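Speaker Notes: Can Machines Do the Chores Yet?
Sternon Institute, Sunday session, main hall
Speaking time: 35 minutes, questions to follow

Opening (slides 1 to 3)

Good afternoon. On behalf of the Institute, I thank you for coming to the last session of the program. The title asks a yes-or-no question. The Institute's position is that the answer today is "in part," and the next half hour sets out which part.

Pause for late arrivals. Do not repeat the title.

The talk covers two settings. The first is the private home, where the work is tidying, sorting, wiping and putting away. The second is the small shop floor, where the work is picking, packing and restocking. The two are usually discussed apart. The difficulties are much the same, and the Institute treats them together.

What has been solved (slides 4 to 7)

Floor cleaning on level ground may be considered solved for most homes. Moving closed cartons of known size from one marked place to another may be considered solved for most warehouses. In both cases the surroundings were changed to suit the machine. Cables were taken up, aisles were painted, and cartons were made to a standard.

Mention the Totden packing line. The line handles 2739 cartons in a normal shift and stops when a carton arrives open. A member of staff then closes the carton and restarts the line. The arrangement works well, and the audience should hear that said plainly.

What has not been solved (slides 8 to 12)

Allow extra time for this part. The audience will include people who have seen polished product films and who expect more than is available.

The hard case is the mixed container: a drawer, a bag of shopping, a bin of returned goods. Each object in it calls for a different grip. A stiff box can be squeezed. A soft packet must be pinched or scooped. A crumpled piece of fabric has no edge that stays in one place, and any of these may lie on top of the others.

Slide 9 should remain on the screen while the next two paragraphs are read.

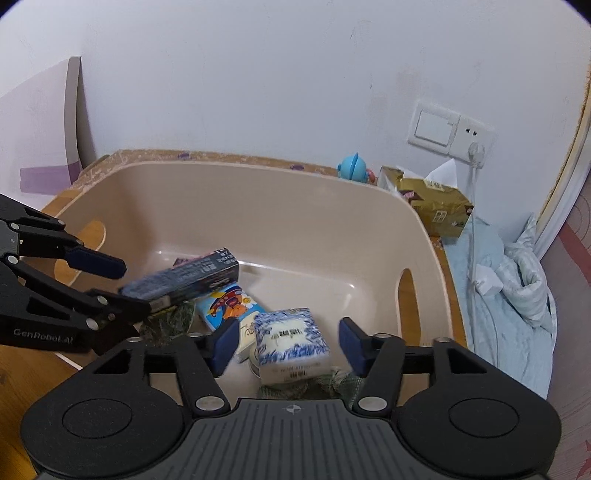 Erno, reading the draft of these notes, objected that a child of six can empty a tub without being taught, and that an audience would want to know why the Institute spends a grant on it. The objection is a fair one and should be put to the hall in those words. Erno added that a household would forgive a slow machine far sooner than one that needs to be watched.

The reply is as follows. The child brings six years of handling things. A machine starts with none, and that experience must be supplied by recording how people handle ordinary goods. With a hand-held gripper, a person makes the decisions and the tool keeps to the kind of jaws a machine could carry. A long box at a slant, with packets and other boxes close by, is a modest task for the person holding the tool. It remains a demanding one for a machine working alone.

Results to date (slides 13 to 15)

Read the figures slowly.

The Tóth trial set 4000 single-object picks from mixed containers. The machine completed 2739 of them without help. In a further 1346 picks, held on a separate shop counter, the objects had not been used in training. Performance there was clearly lower, and the Institute will release those results once the review is complete.

If pressed for a percentage on the second set, decline politely and refer to the written report.

Completion is also a narrow measure. It does not record whether a packet was crushed or put back in a sensible place. Homes care about both, and the trial scored neither.

Advice to buyers (slides 16 and 17)

Organizations considering a purchase should ask the supplier to run the machine on the buyer's own goods, in the buyer's own containers, for a full working day. They should ask who clears a failed grip and how long that takes. A supplier who will show only prepared objects has answered the question.

Households are advised to wait for the general-purpose machines and to buy single-task machines on their merits.

Closing (slide 18)

State that the Institute will revisit the question in February with the same containers and the same scoring. Thank the technical staff. Invite questions, and take 2 from the back of the hall before turning to the front rows.

Printed copies of the Tóth report are on the table by the east door.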